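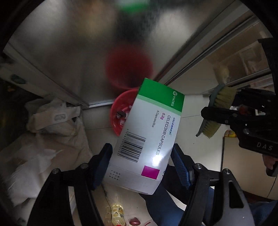
About Tokby

Hello, and welcome! I'm Dilwyn Samuel and I run Tokby, a small language school above the old Edwards shoe shop. We teach English and Finnish to grown-ups, mostly in the evenings, mostly with biscuits.

I started it after spending four years in Finland with my wife and coming home to find there wasn't a single evening class within 25 miles of us. So I put a card up in the library, borrowed some chairs and waited. Two people turned up to the first one (one of them wanted the yoga). Both stayed, and the yoga lady can now argue about the weather in Finnish better than I can.

How we teach

We talk, a lot! You'll be speaking in your first lesson, even if it's only to ask where the bus stop is. I'm not keen on long grammar sheets, though Elli Partanen, who takes the Finnish groups, will happily give you one if you ask nicely. Most of our lessons come out of ordinary life: ringing the landlord, reading what it says on a packet from the chemist, sending back a cold soup, getting through a parents' evening without going bright red.

Groups are small and we don't do tests. If you miss a week, pop in half an hour early the next time and one of us will go over it with you.

Where we are

We moved out of the Flerkent building in October and I don't miss those stairs one bit. The new place has a proper kitchen, big windows and nearly 900 books on the shelves, which you're welcome to take home (please do bring back the crime novels, there's a queue).

If you're not sure which group would suit you, come and sit in on one for free. Just ring the bell twice, it sticks.

Recent posts
Finnish for summer cottages: new short course
What we read in the Wetanar book group
Parking near the school
Beginners' English: spring places

Contact us | © Tokby Language School | Back to top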